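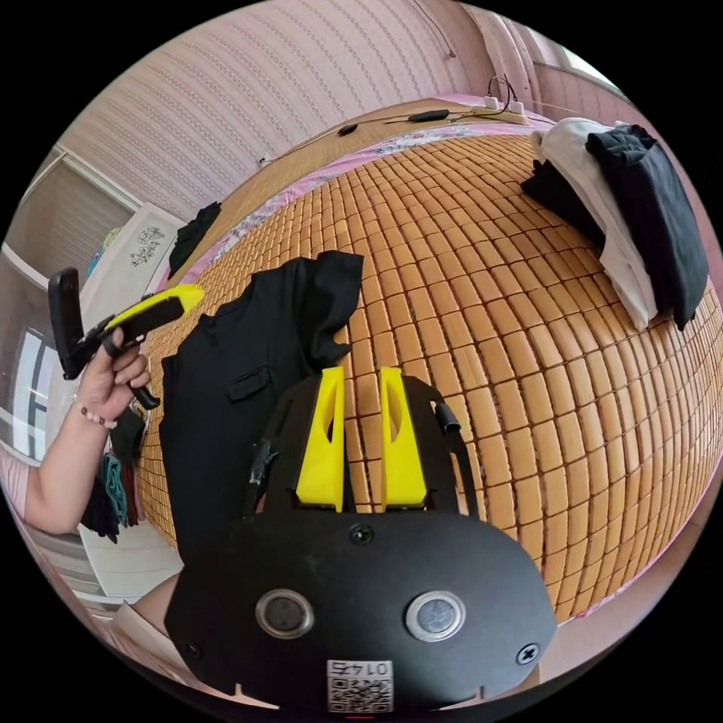

A mat of small tan bamboo tiles laid over a bed.

The first thing my grandmother's will did was start an argument about a bedroom set. The second thing it did was teach me what probate is, at an age when I really should have known already.

I'd always pictured a will the way the movies do it. Everybody sits down in a paneled office, somebody in a good suit reads aloud, and one cousin storms out. What I got was a padded envelope from my aunt in Pillham with a photocopy inside and a sticky note that said "call me." No suit! No paneling! The whole thing ran to four pages, and one of those was mostly signatures.

Grandma had named me executor. She never mentioned it to me, and I don't think it crossed her mind that she should. I was the one who did her taxes, so in her head the matter was settled (she also had me down as the person to water her ferns, in case you think I'm bragging).

I did what anybody would do and put it off for a couple of weeks. Then a letter came from her bank, very polite, telling me they couldn't discuss the account until I had papers from the court. I drove over to Mandgate and found a small probate practice above a shoe repair shop, where a lawyer named Keabetswe Mabuza gave me an hour and a very strong cup of coffee.

I came in with a list of questions and she got through most of them before I'd found my pen. No, I couldn't start handing out furniture. Yes, the original will had to be filed, and the photocopy wouldn't do. Where was the original? I had no idea. My aunt had no idea either. We spent a long evening on the phone going through every drawer that woman had ever owned, and it finally surfaced in the piano bench, under the Christmas music.

"People hide wills like they're hiding them from burglars," Mabuza told me when I called her back. "Burglars don't want them."

Filing came next, and then the notices. You have to let people know that the person has died and that there's an estate, which covers family members and anybody who might be owed money. Grandma turned out to owe 80 dollars to a dry cleaner in Fulow, who had been holding her winter coat since March. I paid it out of the estate account, picked up the coat, and cried in the parking lot for a while. It smelled like dry cleaning and nothing else, and I think that's what got me.

Now, the bedroom set. The will said it should go to "my dear Seo family," and that was the entire sentence. Seo is my mother's married name, and it's mine, and it also belongs to three of my cousins, one of whom had already rented a van. I'd assumed the executor just picks. I asked Mabuza if I could just pick. She let that sit for a second and then walked me through what I could do, starting with asking everyone what they wanted and getting the answers in writing.

So that's how I spent a good part of my summer, sending emails about a dresser. My cousin with the van wanted all of it. My mother wanted the nightstand and wouldn't say why. The other two wanted whatever would end the emails. I typed up who was getting what, Mabuza tidied the language, and everybody signed. The van got used after all, only not for the nightstand.

The inventory was the part I dreaded and ended up sort of liking. You list what the person owned and what it was worth on the day they died. I had a folder with 768 scanned pages in it by then, most of them utility bills she'd kept for reasons of her own, and going through them I found out she'd been sending a little money every month to her old high school's music program. None of us knew. My aunt has kept it going.

It took nearly a year from the sticky note to the final order, and I'm told that's pretty ordinary for an estate with a house in it. I've since made my own will. The original is in Mabuza's office, my sister knows she's the executor, and she's been warned about the ferns.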